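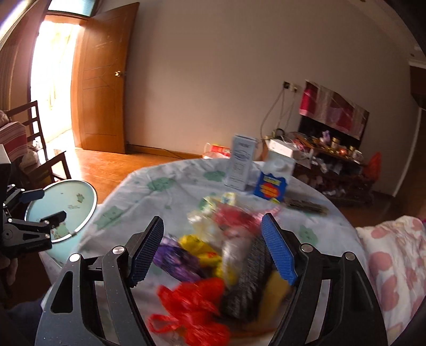

Ongart, 10/3/20

Hand-held grippers: textured pads slipping on thin packaging, and motion blur between the jaws

I'm comparing two finger pad sets on a pair of hand-held grippers, one in each hand, with a camera on the tool. The pads in the photo are the blue textured ones from Skurolell. The other set is Prudine smooth silicone, same outline, same mounting holes. The task is clearing a mixed heap of packets and wrappers off a round table with a cloth on it.

Results so far, 200 grasps per set, same operator:

Skurolell textured: 121 clean lifts
Prudine smooth: 87 clean lifts

A clean lift means the item leaves the heap, stays in the jaws for two seconds and brings nothing else with it. Most of the failures with the textured pads are on thin crumpled bags. The pad closes on one layer, the bag folds, and the item rolls out of the bottom of the jaws. With the smooth pads the film just slides.

Second problem: a lot of my stills look like this one. The gripper is sharp and the heap between the jaws is smeared. I need the contact point to be readable, because I label the failure type from the video afterward. The recorder is a Vulier and exposure is on auto.

Is there a pad geometry that does better on film, or is this technique? And what do people use for shutter time?

— posted by mhollis_bench

Answer 1 (accepted)

Take the blur first. The camera is fixed to the tool, so the gripper doesn't move relative to the lens and the table does. The jaws will look fine at almost any shutter time. They tell you nothing about whether the exposure is short enough.

Your photo has a bright open doorway behind the table. Auto exposure is going to hunt every time that doorway moves in or out of view, and you'll get different blur from one approach to the next. Lock exposure manually. Start at 1/200 and let the gain go up. Noise on a wrapper is easier to label through than smear. If 1/200 is still soft, add a lamp on the table before you go any shorter — gain runs out fast indoors. Closing the door also helps, but check the light level again after you do.

On the pads: your numbers mix object types, so I wouldn't read much into the gap yet. Split the log into film, box and rigid, then compare inside each group. In my own tests texture helped on cardboard and did very little on film. What helped on film was closing lower and slower, with the pads as near parallel as you can get them at contact. In your photo the left pad slants inward and the right one is more upright. Some of that is the viewing angle, but check both linkages for play. If one pad lands edge first it will fold a bag nearly every time.

Also randomize the pad order. If you ran all of one set and then all of the other, you have measured practice as well as pads.

— Tracey Tunstall

Comment: I ran smooth first, then textured, so that's a fair hit. There was play in one pivot. Tightened it and I'm rerunning in blocks of 16, alternating sets. Exposure locked at 1/200, labels are much easier. — mhollis_bench

Answer 2

Try suction. Film is a bad job for two fingers.

Comment: Not on crumpled bags, it leaks. And the question was about pads. — Tracey Tunstall

Answer 3

Had the same thing with the smooth Prudines. Wipe them with alcohol between runs, they pick up dust from the cloth and lose grip. Don't know about the textured ones, never owned a set. Can't help with the camera.

— r.okt

This site uses cookies to keep you signed in and to measure traffic. By continuing to browse you accept our cookie policy. Accept | Manage settings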